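Questions about the robot bench

I run the refurbishing floor at Kratochvíl in Lilport, and since the robots arrived I've been asked the same things over and over – by our own people, by customers dropping off old office machines, by my mother. I've written the answers down so that I can point at them. If yours isn't on the page, come and find me or leave a note in the tray by the kettle.

Last updated December 15, 2018

What do the robots do all day?

They take desktop computers apart and put parts back in. Mostly that means hard drives, memory and processors. A person opens the case, takes the side off, lays it down on the bench and has a look inside first. Then the arms do the lifting and placing, and the parts go into a fixture next to the computer so each one has its own spot. After that a person takes over again for the testing, the cleaning and anything fiddly.

Why computers? Aren't they all different?

They are, and that was my first objection too! But we don't get one of everything. We get office machines in batches, when a council department or an insurance firm clears out a floor, so the same model turns up again and again. Once the bench knows a model, it can carry on with it. A batch of 60 identical towers is a lovely thing now. It used to be a week of sore thumbs.

Odd ones still go to the hand benches. If somebody's nephew built it from bits, please don't even try it on the robots.

Has anybody lost their job?

No. I know that's what everyone says, so I'll be more exact. We had two people doing strip-down full time before the bench went in, and both of them are still here. One moved to testing, which she'd been asking for since April. The other is Orsolya Hegedűs, who now runs the bench and knows more about it than I do. What has changed is that we didn't replace someone who retired, and I'm not going to pretend that has nothing to do with it. I'd rather you heard it from me.

Do I have to work on it?

Not if you don't want to. Some people love it and some can't stand being near it (the noise, mainly, and the waiting). We asked everyone to do a couple of shifts so they'd know what it was, and after that it was up to them. The hand benches aren't going anywhere.

What does the person at the bench do, then?

More than I expected. You're unplugging cables and tucking them out of the way, because the arms are hopeless with anything floppy. You're checking that clips are open and the right program is loaded. You're clearing the fixture, logging serial numbers and deciding whether a scruffy-looking part is worth saving.

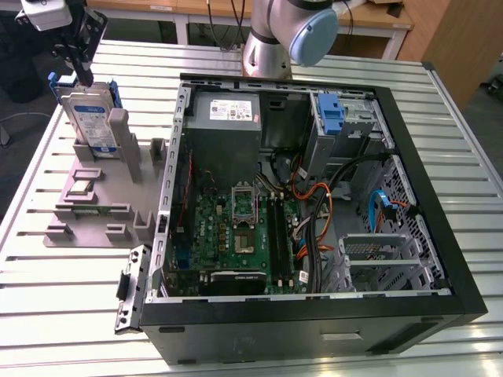

And you're the one who stops it. Anybody can stop it, at any time, for any reason, and you won't be asked to justify yourself afterwards. We lost half a morning once because someone thought a drive "sounded funny" going in. Fine by me.

Is it faster than doing it by hand?

On a single computer, no. Orsolya can have a processor out while the arm is still making up its mind. Over a whole day with a good batch it comes out ahead, mostly because it doesn't get tired after lunch. We've put over 500 machines across it so far, and I'd say the early ones were slower than by hand, full stop. If you came to see us in the first month and went away unimpressed, you were right.

What goes wrong?

Drive rails, for a start. Some are brittle with age and snap when they're gripped. Then there's thermal paste that has set like concrete, so the processor wants to come up with the heatsink when we take that off. Labels peel and confuse things. And sometimes a case has been knocked on its way here and nothing is quite where the program thinks it should be.

When it can't find what it's after it stops and waits for you, with a beep that we have all learned to hate. I have asked if we can change the beep.

Do I need to be able to program?

No! The programs come from Ilse Stevens at Trirkden, who set the bench up with us, and she still does the tricky ones. You'll learn to pick a program, start it, pause it and nudge a position if it's a hair off. Two days alongside Orsolya is usually enough. If you'd like to go further than that, tell me, as there's money for training and I'd much rather spend it than hand it back.

What happens to the data on the drives?

The same as before. Every drive is logged when it comes out and goes to the wiping room, and the robots have no part in that. They move the drive from one place to another and that's all they do with it. Customers who want their drives destroyed should tick the box on the collection form, and please tick it before we collect – it saves a lot of phoning.

Is my pay different on the bench?

It's the same grade for now. A few people have said that running it ought to count as a skilled job, and I agree with them. It's with the office, and I'll change this answer when I hear.

Are you getting another one?

We've looked at a Zullel unit for laptops, but laptops are glued and screwed together in such daft ways that I can't see it working here yet. So not soon. If that changes, the floor will hear about it before the customers do.

Can I come and watch?

Yes, mornings are best. Ring the front desk, wear proper shoes and tie long hair back.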